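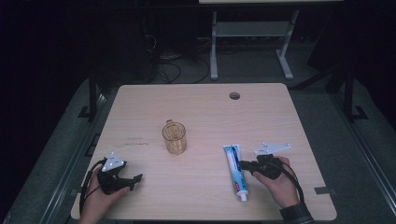 What did our team set out to teach a robot this semester?
Putting toothpaste in a cup, using both hands at once. It sounds tiny, and it kept five of us busy from September until finals!

We split the work early. Aishwarya Kaimal and Tharun Alva took the hand-held grippers, Crisanto Lacson wrote the logging code (he named it Jedard and would not be talked out of it), Svend Gunnlaugsson did calibration, and Aishwarya Chacko trained the models. With two Aishwaryas on the team, every commit message had to say Kaimal or Chacko.

The idea is simple. A person does the task with a gripper in each hand, we record how the grippers move, and the model learns from those recordings. One of us was the operator and another watched the log to call out dropped tracking. We started with sessions of 14 demos each, which was too many in a row. Everybody got sloppy near the end and you could see it in the paths, so we cut back and swapped operators more often.

Our first big headache was timing. The left and right streams drifted apart, and for a while the model thought one hand was always late. Crisanto found it at 2 a.m. in a rounding bug and sent us all a very long voice message. After that fix we threw out the old recordings and started over, which hurt, but the new set was so much cleaner.
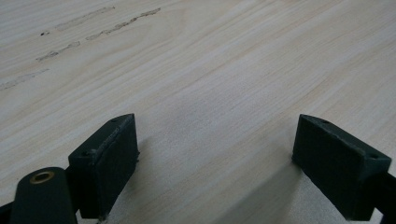 Figure 2. Gripper fingers open over the bare tabletop.

Finger spacing was the next thing. Kaimal and Tharun wanted a wide opening so the operator could come in a little crooked and still get a good grasp. Svend worried about bumping the cup. We tried it both ways and kept the wide opening, with a slower approach on the cup side.

We ended up with 44 demos we trust. Chacko's latest model gets the reach right on both sides and still fumbles the handoff into the cup when the tube comes in at a steep angle. We think more steep-angle demos would help a lot, and Tharun already has a list of starting positions to try. Next semester we want to add the cap. Unscrewing it with two grippers is going to be so much fun.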